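Juillet, 23 h et quelques

Journée sandwich. J'écris ça dans le train du retour, avec une odeur de plastique tiède sur les doigts que le savon de Tetcombe n'a pas réussi à enlever.

Je note pour mémoire, parce que ma sœur m'a encore demandé hier ce que je fais de mes journées : j'ai un doctorat, et je fais déposer du faux bacon sur de la fausse salade par un bras mécanique. On recommence. On recommence encore. Elle m'a demandé si c'était bien payé. J'ai changé de sujet.

Objectif du jour fixé par Lena : 60 démonstrations propres de la tâche « sandwich ouvert ». Une tranche de pain dans l'assiette, la salade dessus, le bacon pour finir, on lâche, on remonte, on coupe l'enregistrement. Lena Żak appelle ça une tâche simple. Lena a aussi appelé simple le pliage des torchons en mars, et il y a des gens dans l'équipe qui ne supportent plus la vue d'un torchon.

Matinée perdue ou presque. Arrivée à huit heures, calibration, café, recalibration. Usman avait déplacé la table la veille au soir pour passer l'aspirateur (il jure que c'était de deux centimètres, le repère au sol plaide pour davantage). Tout ce que j'ai enregistré avant dix heures part donc à la poubelle, ou plutôt dans le dossier « à trier », ce qui revient au même en occupant plus de disque. Il y a dans ce dossier des choses qui datent du début du contrat Esgate. On les triera quand on sera vieux.

J'ai pris la télécommande vers dix heures et demie. Les premiers essais de la journée sont toujours affreux. La main est raide, on hésite au-dessus de l'assiette comme un invité qui ne sait pas s'il peut se resservir, et le modèle, si on lui donne ça à manger, apprendra très consciencieusement à hésiter. Kiyoshi a une théorie là-dessus : d'après lui la politique entraînée au printemps marque un petit temps d'arrêt avant chaque prise, et ce temps d'arrêt, c'est le mien. J'ai regardé les vidéos. C'est le mien. Je ne savais pas que j'avais un style, et je l'aurais voulu plus flatteur.

Le pain se laisse faire. Il est épais, il a des bords, on le pince et il vient. La salade, c'est autre chose : les doigts attrapent une fronce, elle pivote, et elle se pose de travers dans un cas sur trois. J'ai demandé à Lena ce qu'elle considérait comme une salade bien posée. Elle m'a répondu « une salade qu'on mangerait », ce qui, pour de la dînette, me laisse une certaine liberté d'interprétation. J'ai donc écrit dans le protocole : le pain doit être en grande partie recouvert. Shabnam, qui annote, voulait un pourcentage. Je lui ai proposé d'en choisir un.

Restait le bacon. Il est long, il est plat, il n'a aucune bonne volonté. Si on le prend trop au bout, il penche et finit en diagonale. Si on le prend au milieu, les doigts accrochent la salade en redescendant et tout le montage se promène. Après le déjeuner j'ai fini par trouver un geste à peu près convenable : descendre lentement, ouvrir juste au-dessus, ne plus respirer. Le fait de ne pas respirer n'a aucun effet mesurable sur le bras, mais je le garde. 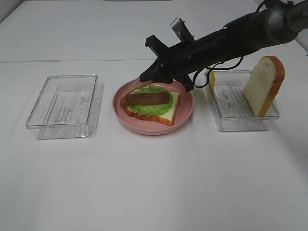 Le bacon et la pince, cet après-midi à Tetcombe.

À quinze heures, discussion de fond avec Kiyoshi sur la position de l'assiette. Moi je la laissais au même endroit d'un essai à l'autre, par confort et aussi par une forme de paresse que je préfère appeler rigueur. Lui veut qu'elle bouge, que les boîtes bougent, que le pain tourne, sinon le modèle apprend une adresse et pas un sandwich. Il a raison, c'est agaçant, j'ai donc passé le reste de l'après-midi à pousser une assiette rose de quelques centimètres entre deux prises en essayant d'être imprévisible. Je suis très prévisible. Haris a regardé le nuage des positions sur son écran et m'a dit que je faisais des ronds dans le sens des aiguilles d'une montre. Demain il m'écrit un script qui tirera les positions au sort et je n'aurai plus qu'à obéir. Je note au passage que, dans cette pièce, c'est de plus en plus à moi qu'on donne des consignes.

Il faudra aussi qu'on tranche pour les échecs. Aujourd'hui j'en ai gardé 8, ceux où je rattrape le coup : la salade glisse, je la repince, je la remets. Lena trouve que c'est précieux, que le modèle a besoin de voir comment on se sort d'un mauvais pas. Shabnam trouve que c'est l'enfer à annoter, vu qu'elle ne sait jamais où finit la bêtise et où commence la réparation. Je la comprends, j'ai la même difficulté dans la vie. On a convenu d'une étiquette à part, « reprise », et d'en reparler quand Usman aura lancé un entraînement avec et un entraînement sans.

Total à dix-neuf heures : 25 bonnes, plus les 8. Lena n'a rien dit. Elle a seulement recopié le chiffre au tableau, assez gros, à côté du 60, et elle l'a souligné. Je préfère encore les reproches.

Je suis resté après les autres pour en faire 5 de plus, par orgueil. Les trois premières étaient très belles, je le dis sans modestie, le bacon bien à plat, un seul mouvement, pas de temps d'arrêt. Aux deux dernières j'avais faim et ça se voit sur les courbes. Si un jour un robot se jette sur un sandwich avec une précipitation vaguement inquiétante, ce sera ma contribution à la science.

À faire demain :
- repère au sol, mettre du vrai scotch, pas du papier
- relancer Szulc pour les doigts de rechange, ceux-ci commencent à s'user côté gauche
- récupérer le script de Haris
- dire à Usman, gentiment, que l'aspirateur peut attendre la fin de la campagne
- répondre à Flundgate, qui voudrait savoir si on peut « passer rapidement au burger »

Pour Flundgate j'ai déjà deux brouillons de réponse. Lena ne me laissera envoyer ni l'un ni l'autre.

Dîner : un sandwich acheté à la gare, bacon-salade, il ne restait que ça. La salade était posée n'importe comment. Je l'aurais étiqueté échec.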